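September 22, 2018
Bench notebook, small parts sorting

Spent most of the day on the baskets. The plan from last time was to stop using cardboard trays for the fasteners and clips and go over to small plastic baskets, one color per job. Red is for Mengal, green for Plurnden, black for anything shared or not yet assigned. Bülent wants it settled before the Edwood parts start coming in, and I agree with him. 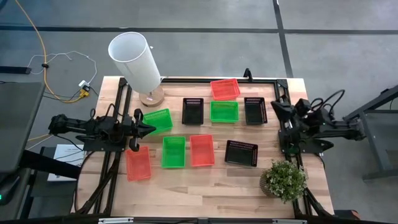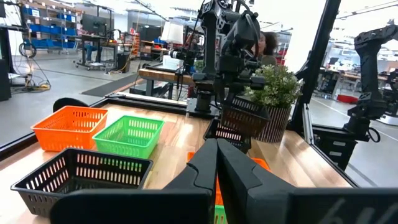 Baskets on the wooden table, two views.

The layout I was after is rows with the long sides parallel and a hand's width between neighbors, so that a basket can be lifted out without dragging the next one along. If they are pushed tight together the rims catch. It also makes the labels readable from where you stand, once there are labels.

Notes on the baskets themselves:

Openings in the sides. Good for seeing how full a basket is without picking it up. Bad for anything thin. I put a handful of 12 mm pins in a green one and three of them worked their way out through the side before I got to the shelf. Pins and the smallest washers go in zip bags first, then in the basket. Sepehr suggested lining the baskets with paper. Tried it with one. It works until somebody reaches in, then the paper bunches up in a corner and the washers get under it. Not doing that.

Color. The red reads as orange under some of the lights, so on the sheet I have written "red/orange" to avoid arguments. Green is fine. Black is hard to see into, and dark screws at the bottom of a black basket may as well not be there. Moved the dark screws to red even though they are shared stock — exception noted on the sheet.

Stacking. They nest when empty. When full they sit on each other's rims well enough on the bench, but I would not carry two that way. One at a time to the shelf.

Weight. Weighed a basket filled level with the mixed screws, then took out the scoop's worth that Sepehr thought was too much. He was right, the rim flexes when it is level full. Fill line is now two finger widths below the rim. I marked it with tape on the outside of one as a reference and the rest can be done by eye.

Counts. Mengal clips, 192 by the delivery note and 192 by hand. Plurnden brackets, 59, where the note says 60. Went through the packing twice and the missing one is not there. Wrote to Ritura about it, no answer yet. If they don't send the missing one we can still build the first batch, so there is no hurry, but I don't want to find out in December that we are one short on the last unit.

Labels. Tried the adhesive ones on the long side and they don't hold, too little flat surface between the openings. Bülent had the idea of a card tag on a cable tie through the side. Made 3 of those and they are good. You can turn the tag over when the contents change and write on the back. Need more card, the thick kind, what we have curls.

Shelf. Second from the bottom has enough depth if the baskets go in short side first. Top shelf is out, you can't see into them up there and Sepehr is the only one who can reach the back.

Order on the shelf is still open. Bülent would like it by job, I would like it by how often we reach for the thing. With the colors already showing the job I don't think we need the position to say it too. Leaving it by use for now, frequent ones in front, and we can look at it again when the Edwood stock is in.

To do
- cut card for tags
- fill lines on the remaining baskets
- chase Ritura for the bracket
- move old cardboard trays out, keep a few good ones for shipping
- update the sheet: dark screws in red/orange, pins bagged
- ask Bülent if he wants a fourth color for Edwood or if it shares green with Plurnden. I would rather have a fourth, blue if they make it.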